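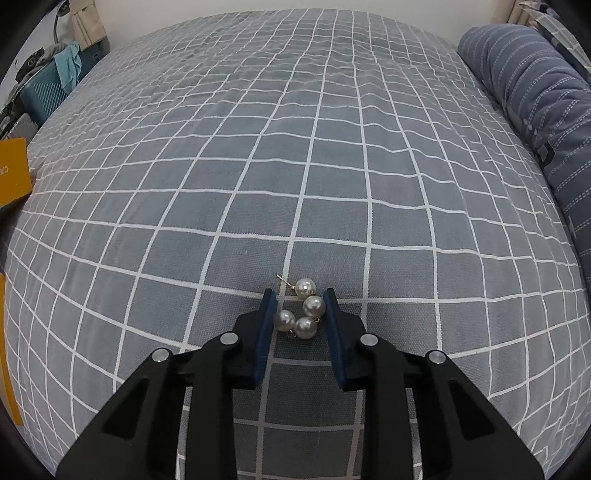
Newsletter > Products > Baking and Desserts

Distano vanilla custard powder now in a larger pack

Gittins is pleased to inform its customers that Distano vanilla custard powder is now supplied in a 1,000 g resealable bag. The new size joins the familiar household box and is intended for bakeries, school kitchens, cafés and families who bake often. The recipe has not been changed.

Distano is a cooked custard powder made from cornstarch, natural vanilla flavoring and a small amount of salt. It contains no added sugar, so the cook decides how sweet the finished custard should be. It sets to a smooth cream that can be sliced when cold, and it holds its shape well in layered cakes, fruit tarts and filled pastries.

The starch is milled in Tritau and the powder is blended and packed at our plant in Testham. Work on the new packing line began in May. During the trial period 3,832 bags were filled, and 2,086 of these were sent to trade customers, who were asked to comment on the seal, the label and the pouring edge. Several kitchens requested a wider opening that would take a standard measuring scoop, and this change has been made.

Basic preparation

For a pouring custard, mix 40 g of powder and 50 g of sugar with a little cold milk taken from one liter. Bring the remaining milk to a boil, remove it from the heat and stir in the paste. Return the pan to low heat and cook for 3 minutes, stirring all the time. For a firm cake filling, increase the powder to 80 g and cover the surface with baking paper while the custard cools.

Oat and soy drinks may be used in place of milk. The result is slightly softer with oat drink, and we recommend adding one extra tablespoon of powder per liter.

Storage and ordering

Keep the bag tightly closed in a cool, dry cupboard. Prepared custard should be refrigerated and eaten within two days. It is not suitable for freezing – the starch releases water when thawed.

Trade customers may order the large bag from 19/09/2024 using the usual order form. Retail customers should ask at their local store. The household box remains available in all regions.

Related items
Choosing the right starch for fruit fillings
Distano chocolate pudding powder: revised label
Visiting hours at the Testham factory shop
Baking with less sugar: a guide for school kitchens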